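**Ticket:** Facilities and Events Support, Afolabi Building
**Subject:** Gift bag handles detaching during assembly; packing station supplies
**Opened:** 24 March 2022
**Priority:** Medium
**Status:** Open, pending supplier reply

## Reported problem

The Tatlow reception desk has reported that rope handles are pulling out of the paper gift bags while the bags are being filled for the visitor welcome program. The order was for 300 bags, supplied by Edivel. Of the first 80 bags filled, 25 lost one end of a handle either at the packing table or when lifted onto the cart. No contents were damaged. The bags are needed in finished condition before the first visitor group in May.

The desk also reports that the tissue and wrapping paper kept at the table is being used up faster than planned, and that candy is being misplaced under it.

## Environment

- Packing station: white-topped table against the wall, second floor
- Bags: paper, with twisted rope handles knotted through the top fold
- Contents per bag: assorted candy packets, one printed welcome card, one small notebook
- Filled bags are moved by cart to the Ullia room and stored upright on the lower shelves

## Log

**Entry 1.** Request received from reception by internal form. Support asked for the failed bags to be kept and not thrown away. Reception confirmed that most had been kept. A few had already gone into recycling.

**Entry 2.** Failed bags examined. In every case the knot had passed through the hole in the paper. The rope itself was sound. On most of the bags the paper had torn toward the top edge, and on the remainder the hole had stretched without tearing.

**Entry 3.** Weight checked as a possible cause. A filled bag was placed on the mailroom scale and found to be within the limit printed on the carton. Overloading is ruled out for bags packed according to the list. Reception was reminded not to place two notebooks in one bag.

**Entry 4.** Handling reviewed at the table. Staff were opening flat bags by pulling the two handles apart. This puts the full strain on the knots before the reinforcing fold has been opened. Staff were asked to open the bags by hand from the inside, press the base flat, and leave the handles alone until the bag is standing.

**Entry 5.** Second batch packed using the revised method. Fewer handles failed, but the problem did not stop. Two cartons were compared. The knots in the second carton were visibly smaller than those in the first, and several could be pushed through with a thumb.

**Entry 6.** Supplier notified. Edivel was sent the carton labels and a written summary of Entries 2 through 5, and was asked to replace 200 bags, being those still unused and in doubt. An acknowledgment was received the same afternoon. No decision has been given.

**Entry 7.** Reception asked whether tape could be used over the knots. Clear tape was tested on the inside of the top fold. It held, but it wrinkled the paper and was visible from above. Tape is not approved for bags to be given to visitors. It may be used on bags kept for internal deliveries.

**Entry 8.** Table layout reviewed in response to the second part of the report. Loose sheets had been left open across the work surface between bags, and small items were sliding beneath them. One notebook and several packets were recovered when the sheets were lifted. Crumbs and paper scraps were also found. The surface is to be wiped down at the end of each packing period.

## Interim procedure

Until the supplier responds, the following applies to all packing at this station.

1. Check both knots before a bag is opened. Set aside any bag with a knot that moves into the hole.
2. Open the bag from the inside.
3. Place the notebook in first, flat against the back panel, then the card, then the candy.
4. Carry filled bags with one hand under the base. Do not lift by the handles.
5. Return unused sheets to the flat drawer before starting the next bag.
6. Keep candy in the tray provided.

## Outstanding items

- Supplier decision on replacement
- Reception to supply a final count of usable bags
- Second tray for candy, requested from stores
- Confirmation from the Ullia room that no stored bags have failed on the shelf
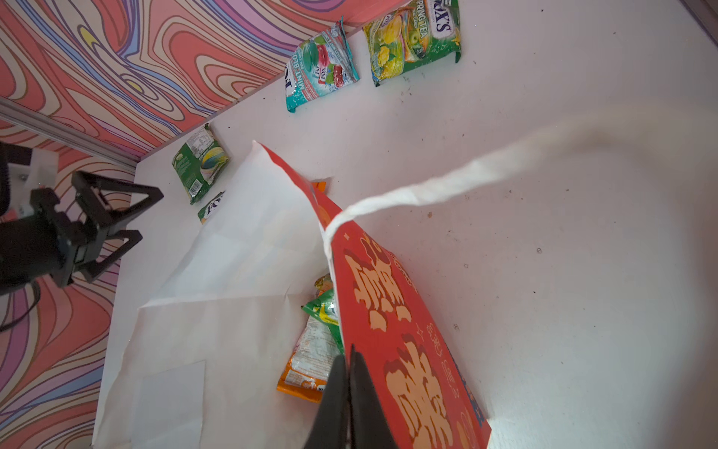
Candy stock for the station is to be checked against the packing list before the next period begins. Reception has asked whether flavors may be mixed within a bag, and there is no objection, provided each packet is sealed and its label can be read. The Fox's Spring Tea and Mint-Blo packets are both acceptable for the red bags with the cream-and-gold characters. Any packet found beneath the white paper is to be inspected and returned to the tray. This ticket will be updated when the supplier's decision is received.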